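5/26/25

School is closed today, so I have time to write up the bus business, which has taken most of my evenings since April.

For anyone who doesn't have kids at our elementary school, the district changed the routes after spring break. Route 4 used to come up Tapia Road, turn around at the feed store and go back down. Now it stays on the highway. The eleven families past the bridge were told to bring their kids to the highway stop, a 25 minute walk for a second grader and longer with a trombone. My son has the trombone.

The letter said the change would save 625 miles over the rest of the school year. It didn't say what that came to in money. I called the transportation office and got Virgil Munteanu, who has run the buses there for a long time and was polite about it. He said the turnaround at the feed store had been a problem for years, the drivers didn't like backing up there in the dark, and one of the regular drivers had left in March. He has two substitutes and one of them can only do mornings. I believed him. I still didn't want my kid standing on the shoulder of a highway at 6:50.

So we set up a carpool. Zamfira Jitaru did the first schedule on paper and it fell apart by Wednesday, when two of the four drivers had the same dentist. Then Darius Oprea put it in Gindon, the calendar app his work uses, and that went better once everybody had turned the notifications down. I drive Tuesdays and every other Friday. The Friday kids are louder. 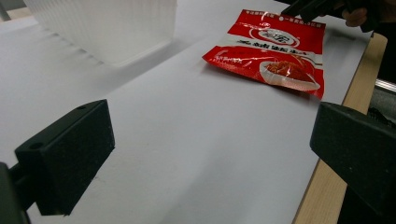
The district meeting was in the middle school library. I have been to three of these in my life and this was by far the fullest. They put the bus item ninth on the agenda, after the gym floor, and we sat through a long talk on the gym floor. I know a lot about maple now.

Irina Tănase spoke for our side of the bridge. She had a petition with 81 names on it, and she had driven the old route and the new one with a stopwatch at the right time of the morning. The old route took four minutes longer. She also asked what the savings were in dollars, and after some looking through folders the answer was 4000, for the whole stretch from April to the end of the year. A board member asked if that included the driver's hours. It did.

I said my piece too. I had two minutes and used less than one, mostly to say that there is no sidewalk and no light at the highway stop. My voice shook a little, but I got it out.

They didn't vote. They asked Mr. Munteanu to look at using the church parking lot as a turnaround, which is past the bridge and has plenty of room for a bus. The pastor, Ruxandra Manole, was sitting in the second row and said it was fine with her as long as they stay off the grass by the septic. That was the most useful sentence of the night. She wants it in writing, and the district wants a certificate from her insurance company, and that is where it stands.

School lets out in two weeks, so for this year it makes no difference. The carpool will run to the last day. What I want is to have the church lot settled before the fall routes get printed in August, when it becomes very hard to change anything.

If you live past the bridge and haven't signed, Irina still has the sheet. She is home most evenings after six, and the dog is fine. The next meeting is in the same library and I'll post the agenda when it's up. I'm also looking for one more driver for Thursday mornings, any car with four seat belts in addition to yours.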